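Unit 3 handout: keeping the tabletop cell in working order

Read this before the July lab session. It covers the taped work surface, the base plate, and the test objects. Arm calibration is in the next unit and needs a surface that has already passed the checks given below.

The work surface is brown paper over the bench top, divided by blue tape. The tape lines tell the operator where to put a tray when a run sheet calls for a given cell. They carry no information for the controller, so a crooked line does no harm if the operator can still tell one cell from the next.

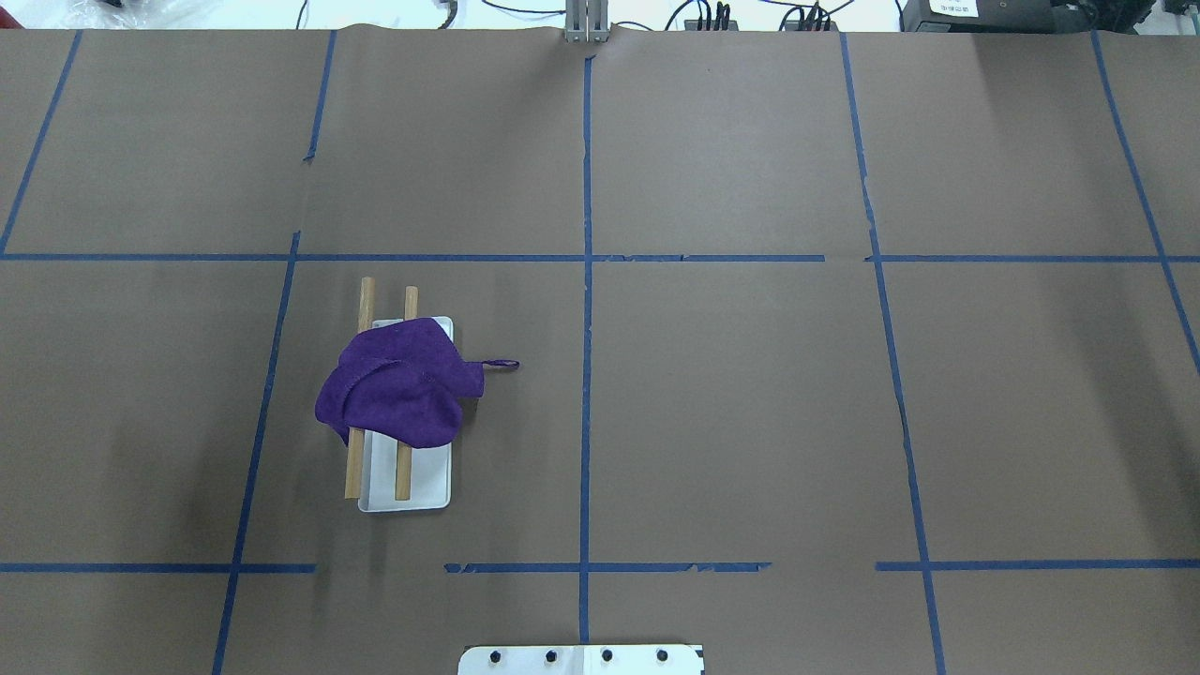

*Nelu Munteanu and Ecaterina Anghel, Zerkley Automation Lab*

## 1. Surface

Work from the base plate outward. The center line is the reference; it runs from the plate toward the gray bracket at the far edge. If it has shifted, lift it completely and lay it again before touching any other strip. Slanted side lines can stay.

Torn ends and short gaps are acceptable in the horizontals. Replace a strip when:

- an end has curled enough to catch a tray rim or a stick
- two pieces overlap in more than 2 layers
- the gap makes it unclear which cell an object is in

Press new tape down with a flat card. Do not pull up old tape quickly, as the top layer of the paper comes away with it. Paper with a tear under the tape is changed, not patched. Creases at the far edge may be left alone if they stay outside the reach set in the controller.

## 2. Base plate

The four black bolt heads along the plate must be clear of paper and tape. Check each one with the hand driver supplied with the Sellard kit. A bolt that turns is reported to Marius Moldovan and entered in the log before it is tightened. The plate is inspected every 100 runs, and the full cell is stripped and relaid at 3000.

Keep the cables behind the far edge of the paper. Run the arm through its widest sweep at low speed and watch for any cable that moves with it.

## 3. Test objects

The standard set for this unit is a white tray, two wooden sticks, and a purple microfiber towel. The tray is placed lengthwise in the cell to the left of the center line. Sticks lie along the tray and may extend past the rim. For the cloth task, the towel goes over the sticks with its hanging loop free. For the stick task, the towel is removed from the surface.

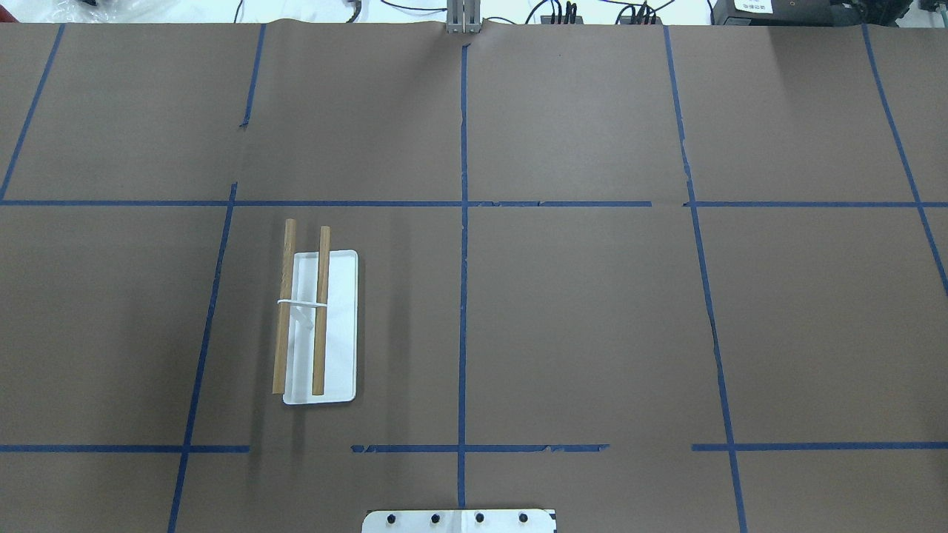
*Fig. 2. Tray and banded sticks, without towel. The band is near the midpoint of the sticks.*

Log whether the sticks were banded. Banded and separate sticks behave differently under the gripper, and results from the two are not pooled. Replace a band that has lost its stretch.

## 4. Log entry

Enter the following at the end of each session:

1. run count
2. strips replaced, by position
3. bolt check, pass or fail
4. object set and band

Hand the sheet to Paula Pop by 3 p.m. Spare tape and paper are in the cabinet marked Radu.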